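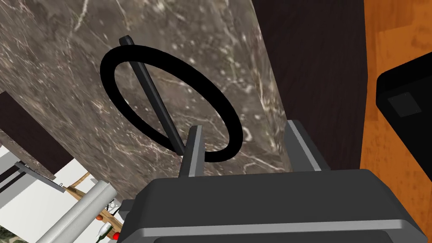
# Looking After Stone Counters (and a Few Other Things That Live Near Them)

April 15, 2020

We've all been spending a great deal more time in our kitchens this spring, and my mailbox shows it! Half the letters this month were about stone. Rings on stone, crumbs on stone, what on earth is that dull patch on the stone next to the stove. So I've gathered up what I know, most of it learned by getting it wrong in the little rental on Prendergast Street where I first had a marble counter to ruin.

## Everyday wiping

Warm water, a drop of plain dish soap, a soft cloth. Rinse the cloth, go over it again, then dry with a towel you'd be happy to dry your face with. The drying matters more than the washing. Most of the "cloudy" counters I hear about are wearing a thin coat of old soap and hard-water spots, and a second wipe with clean water will bring them back (try it on one corner first and compare, it's very satisfying).

Please keep the vinegar away. I love vinegar, I use it on the kettle and the shower head and the windows, but marble is soft and anything sour will eat at the polish. The same goes for lemon, tomato, wine, and those bathroom sprays that promise to melt limescale. If you've squeezed a lemon over the counter and missed the bowl, blot it right up. Blot, don't rub, or you'll just give the juice a bigger patch to work on.

## Stain or etch?

Run a fingertip over the mark with your eyes closed. A stain is a darker spot that has soaked in, and it usually feels just like the stone next to it. An etch is a pale, dull spot where the polish has gone, and it can feel a touch rough.

For an oily stain, make a paste of baking soda and water, thick as peanut butter. Spread it well past the edges of the spot, cover it with plastic wrap, tape the sides down and leave it overnight. Peel off the wrap in the morning and let the paste dry completely before you brush it away. You may need to do it twice. I had one olive oil mark that took three rounds and a good deal of muttering.

Etches are another matter. Small ones can be softened with a marble polishing powder and a damp cloth, and patience. Big ones want a professional, and I'd leave sandpaper out of it altogether, whatever your brother-in-law tells you. A reader in Lelaseck wrote that she'd been quoted 300 dollars to have her whole island re-honed and thought it was money well spent, which cheered me up, as I'd always imagined it cost far more.

## Sealing

Drip a spoonful of water on the counter, go and make your tea, and come back in 16 minutes or so. If the stone under the puddle has gone dark, it's ready for a fresh coat of sealer. If the water is still sitting there in a bead, leave well enough alone for another season. I do ours every September, after the canning is over and before the holiday baking gets going.

- Clean the counter the night before and let it dry out fully.
- Open a window.
- Wipe the sealer on in small sections with a lint-free cloth.
- Buff off whatever hasn't soaked in before it gets tacky. The label will give you the time, and the label is right.
- Keep food and wet glasses off until the next day.

Sealer slows stains down. It won't do a thing to stop etching, so you still have to mind the lemons.

## Pans, pots and trivets

Stone takes heat better than most counters, but a very hot pan on a cold slab can crack it, especially near the sink cutout. Use a trivet! Cork is my favorite for weekdays. If yours are cast iron, stick felt dots on the feet, and check them now and then, for they do fall off and then you're dragging bare iron across your good counter.

## Bread and pastry

If you roll dough right on the stone (and why else would a person want marble, it stays so lovely and cool), scrape up the flour dry before any water goes near it. Wet flour is glue. A plastic bench scraper is kinder than a metal one. I learned this from the back of an old Tetia flour sack, along with a biscuit recipe that I still make.

## From the mailbag

Somebody in Damov asks how to get candle wax off a stone sill. Let it harden, lay a bag of ice on it for 9 minutes, and it should pop off with a plastic card. A little warm soapy water takes care of the film.

And to the reader with the rust ring from a can of shaving cream: try a paste poultice made for rust, sold at tile shops, and put a saucer under the next can.

Next month, wooden spoons and cutting boards. Send me your questions about those, and do tell me what oil you use, I'm always curious.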